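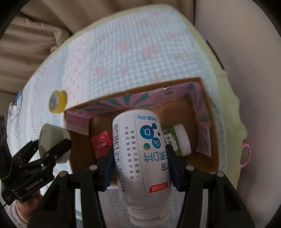

I. Ogbonna

Curso de orden doméstico, centro Semaslow (Foldale)
Apuntes de la unidad 6: envases pequeños, cajas y textiles de apoyo
Versión revisada: 2018-07-19

1. De qué trata esta unidad

En la unidad anterior hemos trabajado con objetos grandes, que ocupan mucho sitio pero se deciden rápido. Ahora pasamos a los envases pequeños: frascos de suplementos, botes de crema, tarros con tapa, tubos. Son objetos que se guardan en cualquier parte y que suelen terminar en una caja de cartón sin nombre. El ejercicio práctico consiste en vaciar una caja de este tipo, leer lo que contiene y volver a llenarla con un criterio.

Para la práctica cada participante trae de su casa 10 envases, con o sin contenido. No hace falta que estén limpios ni que tengan todavía su caja original. Se pide solamente que estén bien cerrados durante el transporte.

2. Vocabulario que vamos a usar

Llamo envase primario al que toca el producto: el frasco, el tarro, el tubo. Envase secundario es la caja o el estuche donde venía el primario. Contenedor de orden es la caja, el cajón o la cesta que elegimos nosotros en casa. Muchas confusiones en clase vienen de usar la palabra "caja" para las dos últimas cosas, y por eso prefiero separarlas desde el comienzo.

Base es la parte sobre la que el envase se apoya cuando está derecho. Cuello es la parte estrecha, o menos ancha, que recibe el tapón. Tapón de rosca es el que se gira; suele llevar estrías verticales en el borde para que los dedos no resbalen. Los tarros bajos tienen muchas veces cuello y cuerpo casi del mismo diámetro, y entonces hablamos simplemente de tapa.

3. Leer la etiqueta antes de decidir

Un frasco no se clasifica por su forma. Un frasco blanco de plástico con tapón blanco puede contener comprimidos, cápsulas, polvo, o incluso caramelos. Hay que leer.

El frasco de suplemento que abre estos apuntes es un buen ejemplo para los que compran productos de otros países. La etiqueta está impresa casi toda en chino. Cerca de la base se lee el contenido neto, 净含量:90g, y a lo largo del cuerpo hay una advertencia en caracteres negros bien espaciados: 保健食品不是药物，不能代替药物治疗疾病。 En español se puede traducir así: "Los alimentos para la salud no son medicamentos y no pueden sustituir a los medicamentos en el tratamiento de enfermedades". Quien no lee chino ve un frasco de aspecto farmacéutico y lo pone con las medicinas. Según la advertencia, su lugar es otro.

Orden de lectura que recomiendo:

Primero, la clase de producto (medicamento, suplemento, cosmético, alimento).
Segundo, la fecha de caducidad, que puede estar en la base, en el cuello o en la letra pequeña del lateral.
Tercero, el contenido neto.
Cuarto, las condiciones de conservación.

La marca se deja para el final. Es lo más grande de la etiqueta y lo que menos ayuda a ordenar. Si la etiqueta está en una lengua que usted no conoce, escriba en una etiqueta adhesiva pequeña la clase de producto y la fecha, y péguela en una zona libre de texto. No tape nunca una advertencia ni el número de lote.

Atención con las fechas: en algunos países se escribe primero el año, en otros primero el día, y a veces se imprime solamente la fecha de fabricación, acompañada de un plazo en meses. En este último caso el cálculo lo tiene que hacer el usuario. Un producto fabricado en febrero con un plazo de 12 meses llega al límite en febrero del año siguiente, aunque el frasco se haya comprado en verano.

4. La superficie de trabajo

Antes de vaciar la caja se prepara una superficie. En clase usamos la mesa; en casa muchas personas prefieren la cama, que es más ancha y permite estar sentado. Las dos soluciones son correctas con una condición: debajo de los envases se pone una tela que se pueda lavar. Una tela de algodón, aunque sea delgada, impide que los frascos redondos rueden tanto y además recoge el polvo que cae del cartón.

Con las telas estampadas hay que tener un poco de cuidado. Sobre cuadros y flores pequeñas se pierden con facilidad los objetos claros, por ejemplo un tapón blanco o un precinto transparente. Si la única tela disponible es de este tipo, ponga los tapones y las piezas sueltas en un plato.

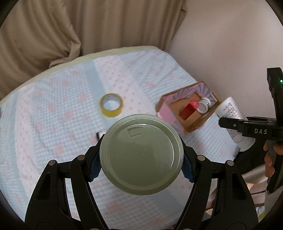 Los tarros redondos y bajos merecen un párrafo propio. Vistos desde un extremo son un círculo, y un círculo no informa: la base y la tapa pueden ser del mismo color y tener las dos un borde levantado, y el texto en relieve, cuando existe, apenas se distingue con la luz de una lámpara. Para leerlo conviene inclinar el tarro hacia la ventana y girarlo despacio. Si no se consigue, se puede poner encima un papel fino y frotar con un lápiz blando.

En los tarros de color verde claro, azul claro o beige se repite en todos los grupos el mismo error, que es agruparlos por color. Queda bonito en el cajón, pero dentro del mismo grupo aparecen después una crema de manos, un bálsamo y un té. El color se puede usar como criterio final, cuando la clase de producto ya está decidida.

5. Volver a llenar la caja

La caja de cartón es un contenedor de orden perfectamente válido. Algunos participantes piensan que deben comprar cajas de plástico y yo no lo aconsejo al principio. Una caja marrón con las paredes forradas de papel impreso, como la que está detrás del frasco, sirve muy bien. El papel rosa ayuda a ver lo que hay en el fondo.

Procedimiento:

a) Vaciar la caja del todo y sacudir el interior.
b) Comprobar las cuatro esquinas y la cinta de la base.
c) Poner los frascos altos de pie, junto a la pared más larga. Si no caben de pie, se acuestan todos en el mismo sentido, con la etiqueta hacia arriba.
d) Los tarros bajos se apilan como máximo de dos en dos, con el más ancho debajo.
e) Los tubos van en vertical, con el tapón abajo, dentro de un vaso o de una caja más pequeña.
f) Dejar libre un espacio para que entre la mano.

En una caja de tamaño mediano caben unos 12 frascos de este modo. Si entran más, probablemente la mano ya no puede sacar uno sin mover los vecinos, y la caja se desordena en pocos días.

No guarde frascos boca abajo. En los líquidos el motivo es evidente, pero también el polvo se mete en la rosca del tapón y después cierra mal.

6. La ficha de la caja

Cada caja lleva una ficha en la parte exterior. Usamos el modelo Prisis, el mismo de la unidad 2, con seis líneas: nombre de la caja, clase de producto, habitación, fecha de revisión, caducidad más próxima y observaciones. Se escribe con lápiz. La línea de la caducidad más próxima es la única obligatoria; las otras se pueden completar en casa.

7. Tarea para la próxima sesión

Elegir en casa una caja o un cajón con envases pequeños. Leer todas las etiquetas en el orden del apartado 3 y apartar lo que está caducado, sin tirarlo todavía. Los medicamentos caducados se llevan a la farmacia o al punto de recogida de su municipio y no se vacían en el fregadero.

Rellenar una ficha y traerla. Quien tenga envases con etiquetas en otra lengua puede traer también uno de ellos, cerrado, y lo leeremos juntos al empezar la clase.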